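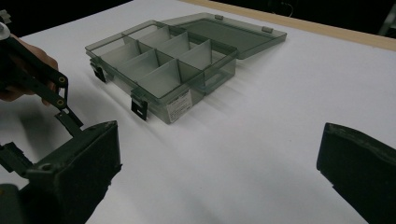

[Beads & Threads] — General list

Re: Sorting seed beads by size or by colour?

Dindo Tiongson wrote:
> Hello all. I have just inherited my aunt's beads, 290 little bags of them, and
> hardly any have a label. She bought a lot from Jilinness and a few from
> Shehata, and the rest could be from anywhere. Do you sort by size first or
> colour first? And is it worth trying to match the old Jilinness shades to
> what they sell now, or should I give up on that before I start? I've got
> as far as tipping one bag into a saucer and putting it back again.

Hello Dindo, and welcome to the list! I was so pleased to see your message, as I went through much the same thing when my neighbour moved into a smaller flat and left me two carrier bags and a hat box. I cleared the dining table for it in February and we ate off our laps until nearly Easter.

Size first, is my answer, and I'd say it quite firmly. I did mine by colour to begin with because it's so much more fun, and I had a lovely run of blues all laid out from duck egg to navy, and then I sat down to stitch a flat band with them and the edge went in and out like a coastline. Two beads can look the same size in the bag and behave quite differently once there are twenty of them in a row. So now I thread a short length from each bag on a bit of scrap cotton, lay it next to a length I already know, and see whether the ends meet. It takes a minute or so per bag, and you can do it in front of the television if the light's good.

Once the sizes are apart, do please go mad with the colours. I keep my working beads in one of those see-through boxes with the dividers that slot together, and only put in what I need for the piece in hand. The rest stay in their bags in a drawer. I did try having everything out in compartments at once and found I spent my evenings admiring it and stitching nothing.

About the Jilinness shades — I wouldn't give up, but I would be choosy. The opaque ones match fairly well, in my experience, particularly the creams and the brick red. The silver-lined ones are another story. I bought a 50 gram bag of the amber to finish a collar I'd begun with old stock, and by lamplight it was fine, and then I wore it to my cousin's lunch and in the window seat you could see the join from across the room. I've unpicked it since. If you have enough of an old colour for a whole project, use it for that and don't try to stretch it.

Do test anything pink or purple before you put hours into it, as well. Leave a few on the windowsill for a couple of weeks with half of them under a coin, and give a few more a rub with a damp cloth. I had a Shehata fuchsia that came off on my fingers, and a Cutositz one of the very same shade that has been round my neck for years and not changed a bit.

As for thread, I'm still on the Gurkico, size D, well waxed. I know several of you can't abide it and I have read all your messages, I promise. I had 90 metres given to me and I shall see it through to the end.

Dindo, did your aunt leave any half-finished pieces? If so, have a look at the back of one before you sort much further. My neighbour had tucked a scrap of paper behind hers with the bead sizes pencilled on it, and it saved me a whole evening of squinting. Do let us know how you get on, and what was in the saucer!

Warm wishes to everyone, and to those who asked, yes, I'll send the daisy chain pattern round again once I've found it.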